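Ticket 2252 – Sortierzelle, rechter Arm bleibt über dem Tablett stehen
Projekt: Rostar / Konfektpackung Fomitz
Status: in Beobachtung
Priorität: mittel (laut Schichtleitung: hoch, laut Einkauf: niedrig)

Meldung, Frühschicht, 6:40
Rechter Arm hält vor dem Greifen an, Anzeige »Objekt unklar«. Linker Arm wartet höflich mit. Neustart zweimal, danach sieben Stück sauber gelegt, dann wieder Stillstand. Wir packen solange von Hand, was wir laut Schulung im Oktober ja verlernen sollten.

Technik, 8:15
Log gezogen. 18 Abbrüche seit Schichtbeginn, fast alle bei hellen Stücken. Greifkraft unauffällig, Kabel sitzen, Referenzfahrt ohne Befund. Bitte nicht mehr mit dem Besenstiel an die Scheibe klopfen, der Arm hört das nicht.

Frühschicht, 8:30
Der Besenstiel hat zweimal geholfen.

Technik, 10:05
Schwellwert für helle Objekte angepasst, Timeout auf 2000 ms gesetzt. Frage an die Linie: Wer entscheidet jetzt, was ins Fach kommt und was zurückgeht? Im Ablaufplan von Clelow steht »Bediener«, die Stelle heißt seit dem Umbau aber »Prozessbegleitung« und hat laut Aushang keine Freigaberechte.

Frühschicht, 10:20
Bisher haben wir das mit den Augen entschieden. Ging ohne Rechte.

Technik, 11:50
Testlauf mit gemischter Ware: rundes Tablett vorn, Fächerbox und leeres Tablett dahinter.

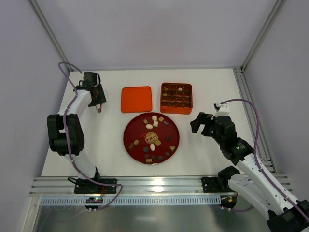 Freigaberechte sind bei Abdelaziz beantragt, Formular liegt dort seit heute Mittag. Bis zur Antwort gilt: Bei »Objekt unklar« quittiert die Schicht am Pult und notiert die Uhrzeit. Nicht in die Zelle greifen, auch nicht kurz.

Frühschicht, 13:40
Drei Stillstände seit dem Testlauf, alle quittiert und notiert. Wir begleiten den Prozess jetzt also schriftlich. Übergabe an die Spätschicht ist erfolgt – Besen steht wieder im Schrank.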